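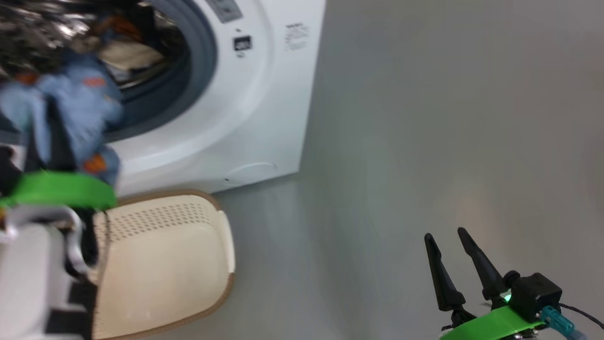

Cahier d'atelier — essais de dégorgement, suite
12/10/2024

Reprise des essais de solidité au lavage sur les teintures végétales. Bain de garance et bain de gaude préparés par Raghda Twal, bain de noix de galle et fer par moi. Support : laine peignée Sesard et toile de coton décatie, même lot que la série précédente.

Mordançage
Alun à 22 % du poids de fibre pour la laine, tartre à 8 %. Pour le coton, engallage la veille, puis acétate d'alumine. Bilal Bataineh a pesé les écheveaux secs ; les valeurs sont dans le classeur vert, pas ici. Le bain d'alun est monté trop vite en température, le thermostat de la cuve Hornel dépasse toujours la consigne au premier palier. À régler à la main tant que la sonde n'est pas remplacée. Référence de la sonde notée au dos de la porte.

Teinture
Garance : montée lente, palier à 65 °C, une heure. Ne pas aller au-delà, les bruns sortent et on perd le rouge. Écheveau 3 sorti plus terne que les autres. Soit l'eau (calcaire moins élevé depuis le changement de cartouche), soit le fond de sac de la poudre. Je penche pour la poudre. Refaire un bain avec un ajout de craie pour trancher.
Gaude : rien à signaler. Jaune franc sur laine, plus faible sur coton, comme attendu.
Fer : pied de bain trop concentré. Le coton a viré au gris presque tout de suite et la main est rêche. Chidubem Effiong propose de diviser la dose de sulfate par deux et d'allonger le temps. D'accord pour essayer, mais sur chutes seulement.

Protocole de lavage
Éprouvettes cousues entre deux témoins blancs, l'un en coton, l'autre en laine, surjet sur un seul côté. Savon neutre Stesska, dosage inchangé. Lest : tissus écrus décatis, jamais de tissu déjà teint. Rinçage à l'eau adoucie, séchage à plat, à l'ombre.
Cotation à l'échelle de gris, lampe normalisée, deux lecteurs séparés. Nanna Bergmann et moi pour cette série. Écart d'un demi-degré toléré ; au-delà, on relit avec Nizar Fakhoury.

Lectures
Garance sur laine : dégradation 4, dégorgement sur témoin coton 4-5.
Garance sur coton : dégradation 3-4, dégorgement 4.
Gaude sur laine : 4 et 4-5.
Gaude sur coton : 3 et 4. Désaccord entre lecteurs, relu, on garde 3.
Fer sur coton : 4 et 3. Le témoin laine prend une ombre grise le long de la couture, nulle part ailleurs. Probablement de la teinture non fixée retenue dans le surjet. Couper les fils de couture avant lecture, et rincer l'écheveau jusqu'à eau claire avant de découper l'éprouvette — je ne l'avais pas fait sur les deux dernières.

Remarques
Le nuancier Wongsuwan ne convient pas pour les gris de fer, il manque un échelon entre le moyen et le foncé. On a comparé avec nos propres chutes de février, conservées à l'abri de la lumière. La gaude de février a tenu mieux que je ne le pensais.
Le pH du bain de savon n'a pas été relevé en fin d'essai. À ajouter à la feuille, entre la température et la durée.
Étiquettes : l'encre du feutre bleu migre sur la laine. Revenir au ruban tissé cousu. Les éprouvettes 8 et 9 ont été réétiquetées, vérifier l'ordre avant archivage.

À faire
— Bain de garance avec craie, deux concentrations (Raghda).
— Fer demi-dose sur chutes (Chidubem).
— Commander des témoins laine, il en reste pour une série.
— Exposition lumière : découper les bandes de gaude sur coton, cache en carton noir sur la moitié.
— Demander à Nizar où est passée la deuxième échelle de gris.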